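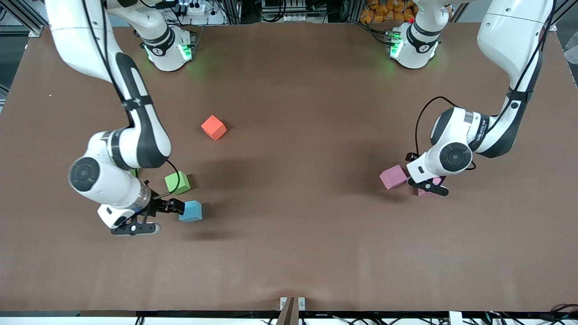 Laltham, mai

Cubes en mousse Tridaneck, lot de 18

Accueil > Matériel de manipulation > Mousse > Cubes Tridaneck

Les cubes Tridaneck sont des cubes pleins en mousse, de couleur unie, faits pour être pris, posés, empilés et triés sur une table. Parmi les teintes, on trouve le bleu clair, le rose, le rouge corail et l'orange. Ils sont vendus par Fisimlow en lot mélangé ou en sachets d'une seule couleur, pour les salles d'activité, les ateliers, les ludothèques et toute personne qui a besoin de petits volumes légers et faciles à distinguer.

Le lot complet pèse 290 g, boîte non comprise. Un cube qui tombe de la table ne fait pratiquement pas de bruit et n'abîme ni le sol ni le cube. C'est la raison principale pour laquelle nos clients remplacent leurs cubes en bois par ceux-ci, surtout dans les pièces partagées.

La mousse cède un peu sous la pression et reprend sa forme quand on relâche. Un cube serré longtemps entre deux objets durs peut garder une marque sur les faces ; elle s'efface en général dans la journée. Les arêtes sont droites, sans chanfrein. Deux cubes posés l'un sur l'autre tiennent sans emboîtement, à condition que le plateau soit de niveau.

Contenu du lot

Cubes en mousse, couleurs mélangées : 18
Boîte de rangement en carton avec couvercle : 1
Fiche d'entretien : 1

La répartition des couleurs varie d'une fabrication à l'autre. Pour un nombre exact de cubes dans une teinte donnée, prendre les sachets à l'unité de couleur (référence Tridaneck U) et préciser la teinte dans le champ « remarque » de la commande.

Choix de la table

Un plateau brun ou gris convient bien : les couleurs ressortent et l'on retrouve tout de suite un cube resté dans un coin. Sur un plateau blanc brillant, les teintes claires se voient moins bien sous un éclairage fort. Préférer une finition mate. Sur une surface très lisse, le cube glisse si on le pousse du bout du doigt ; un tapis fin en caoutchouc règle la question, mais il faut alors le dépoussiérer souvent.

Laisser de l'espace entre les cubes au départ. Akihiko Amano, de l'atelier Bhuiyan, les éparpille sans ordre et sans les aligner, certains de biais, pour que chaque prise demande un geste un peu différent. Pour un exercice de tri, il ajoute un bac par couleur le long du bord.

Entretien

Essuyer avec un chiffon humide et un peu de savon doux. Rincer avec un second chiffon, puis laisser sécher à plat, à l'air libre. Pas de lave-linge, pas de sèche-linge, pas de solvant. L'alcool ménager ternit le rose et l'orange après quelques passages. Les traces de feutre ne partent pas complètement.

Ranger les cubes à l'abri du soleil direct. Ne rien poser de lourd sur la boîte. En cas d'arrachement d'un morceau de mousse, retirer le cube du lot.
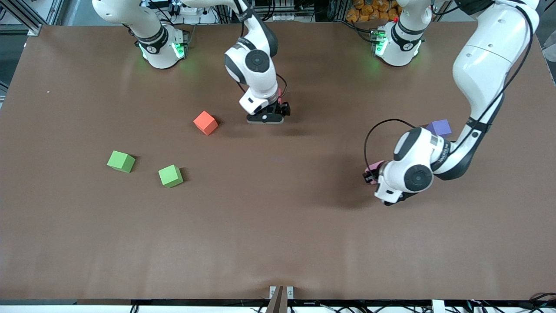
Peut-on commander un seul cube pour compléter un lot ?
La commande minimale est de 2 cubes, dans la même couleur ou dans deux couleurs différentes. Ils sont expédiés en enveloppe renforcée.

Teintes et réassort

Les teintes sont données sans numéro de nuancier. Un léger écart est possible entre un cube neuf et un cube qui a servi plusieurs mois, surtout pour le rouge corail et l'orange, assez proches l'un de l'autre sous une lumière jaune. Pour les exercices où la couleur compte, nous conseillons de ne pas mettre ces deux teintes dans la même série, ou de travailler sous une lumière neutre.

Natsumi Uchida suit les réassorts au dépôt de Laltham. Une photo du lot prise à la lumière du jour, jointe à la demande, lui permet de choisir la fabrication la plus proche parmi celles en stock.

Garantie et retours

Garantie : 2 ans contre le décollement et l'effritement de la mousse en usage normal. Les marques de pression, les taches et les coupures ne sont pas couvertes. Les lots ouverts sont repris s'ils sont complets et propres, dans leur boîte d'origine. Les frais de retour restent à la charge de l'acheteur, sauf erreur de notre part.

Les commandes passées avant midi sont préparées le jour même. Retrait possible au dépôt, sur présentation du bon de commande.

Voir aussi : sachets Tridaneck U, tapis fin en caoutchouc, bacs de tri empilables.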